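¿El municipio puede mover la oficina del registro sin votarlo?

Uriel Mendoza
27/11/2019
Vivo en Kanura y desde enero toca ir hasta Takoleck para cualquier papel, son 81 km. Firmamos 1020 vecinos y nada. Alguien sabe si es legal??

Benedicta Dramani
Depende del estatuto. Aca en Dai lo tumbaron por falta de consulta. Pide el acta de la sesion, por escrito, tienen 28 días para contestar. 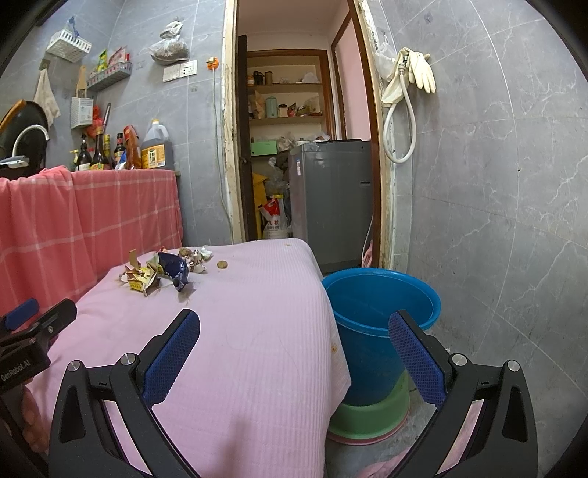 Huguette Turcotte
Lo del acta sí, pero guarda copia sellada de todo. A nosotros nos perdieron las firmas dos veces. Papeles en carpeta, no amontonados como esos envoltorios arrugados encima de la sábana rosa. Y ve al pleno, pide turno antes.

Dale Turcotte
igual aqui, suerte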